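Pravenell Lakham Bin Picking Kit
Bench package for mixed-item picking

The Lakham kit covers the end-of-arm tooling, mounting parts and control software for picking loose, unsorted goods from a bin. The arm is not included. Customers supply their own and order the matching flange plate.

Supplied parts
Articulated finger gripper with status light
Cable set, 3 m
Flange plate (state arm model when ordering)
Gatti grasp planner, single-seat license
Mounting drawings and test item list

Specifications
Supply voltage: 24 V DC
Maximum item weight: 800 g
Stored grasp profiles: 11
Warranty: 8 months from delivery

Installation
Bins are clamped to the bench by the customer. Any rigid bin with a flat floor can be used – the planner needs the inside dimensions and the floor height. Run the bin calibration again if a clamp is moved.

Soft and irregular items such as mesh poufs, sponges and plush toys use the low-force profiles. Cups and other rigid plastic goods use the standard ones. Profiles can be edited in Gatti and exported to a Vundevov cell controller – firmware from May or later is required.

Prices and lead times on request. Page revised Friday, May 31, 2019.
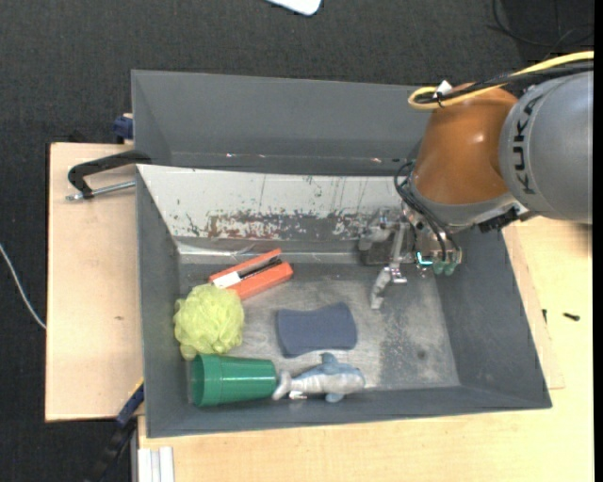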